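# Nundell no dia aberto: três estrelas e meia

Fui numa quarta-feira ao showroom da Keltlow ver um humanoide tratar da roupa. Fila de 10 pessoas, café fraco.

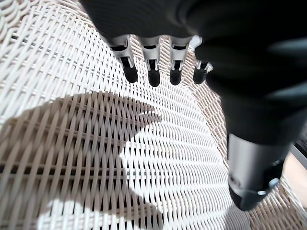
A Femi Anozie, que conduziu a demonstração, pediu-nos que não batêssemos palmas antes do fim. Obedecemos.

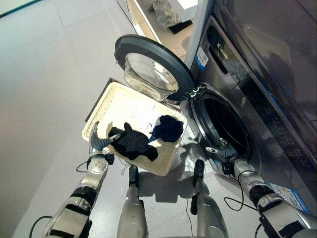

*Cesto, roupa e máquina Leader de porta aberta.*

As mãos são o melhor do Nundell. A paciência tem de ser nossa.

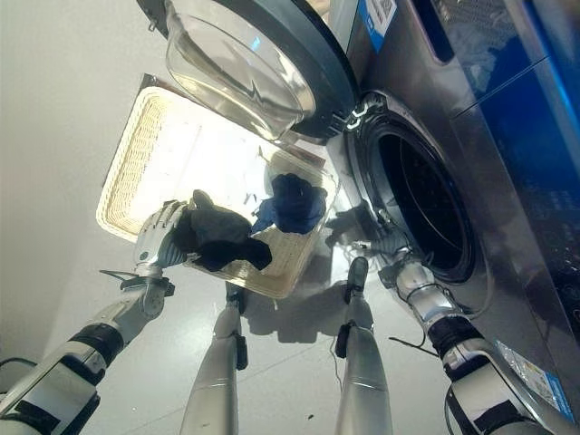 *Peça escura na mão esquerda.*

Perguntei o preço da mensalidade: 366 euros. A minha sogra cobra menos e também opina. 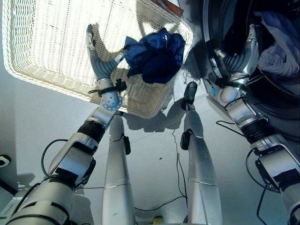 *Uma mão no cesto, a outra no tambor.*

Nota: 7 em 10. Volto quando ele souber emparelhar meias.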